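Bench Notes: Comparing Grippers on Kitchen Jobs

Tips from the workshop, kitchen section

We get asked which gripper to buy for a tabletop arm that will be handling dishes and food. The answer depends on the dishes. These are the habits we settled on after trying 4 sets of fingers on the same breakfast table.

Set the table first, then pick the gripper

Lay out everything you expect the arms to handle before you bolt anything on. A mug handle, a tray rim and a lemon need very different openings. Write down the widest and the thinnest item. If a gripper can't open past the widest one with a little room on both sides, leave it in the drawer.

Start with plain parallel fingers

They are cheap to replace and easy to line up. Kenneth Estrella ran our first round with curved fingers from Lirkuder and got good holds on round fruit, but flat forks and knives kept turning in the grip. Straight fingers with a thin rubber pad did better on flatware and nearly as well on fruit. Cut the pads from a bicycle inner tube and change them when they go shiny.

Cover the table

A plain covering in one color makes small things easier for the camera to pick out, and it stops plates from sliding when a finger bumps them. Tape the corners underneath. Pull it tight again every morning.

Lift forks by the handle

Put flatware on a cutting board so the handles sit a little above the table. The fingertips need that space to get under. On the bare tabletop we had three misses for every good pickup with the thick fingers.

Trays

A large tray takes two arms, one at each short end. Close both grippers before either arm lifts. Keep the speed low, and try it empty many times before you put a bowl on it. Ariel Yap uses dry rice in the bowl for the next stage, and a dustpan.

Fried eggs and toast

Move the plate and leave the food alone. Pads that grip well on a mug will mark bread. For practice runs, use play food.

Comparing controllers

Change one thing at a time. We ran the Trullik controller and the older Fernley box with the same arms, the same fingers and the same layout, 49 pickups each. The Trullik was smoother on slow moves. The Fernley was quicker to stop when we hit the button, and we kept it for the mug rack, where a bad approach can pull the whole rack over.

Camera height

Mount it high enough to see both grippers at full reach. Ours went up 300 millimeters after the first day. Check the view with the arms over the table, not parked, or the links will hide half of what you need.

Cables

Tie them to the arm base and leave a loop at each joint. Move every joint through its full travel by hand before power goes on. Any slack that reaches the plates needs to come back behind the base.

Wiping down

Fingers that touch citrus get sticky. Warm water and a drop of dish soap on a cloth, then a dry cloth. Keep water away from the joints.

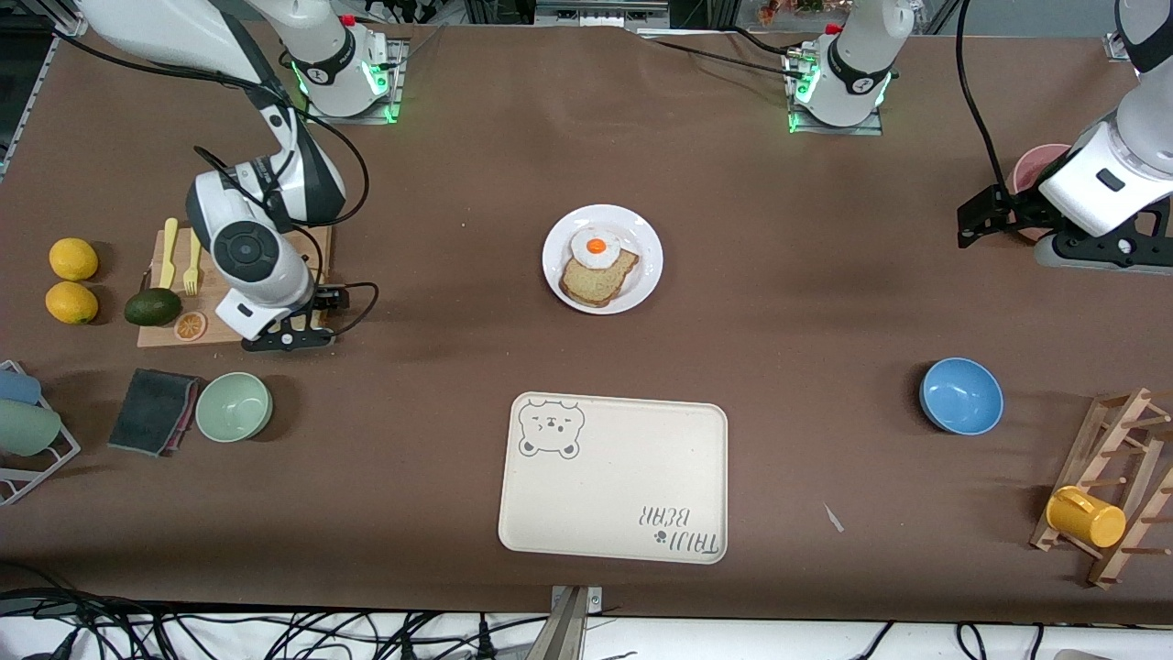 Breakfast layout with both arms over the table, parallel grippers fitted.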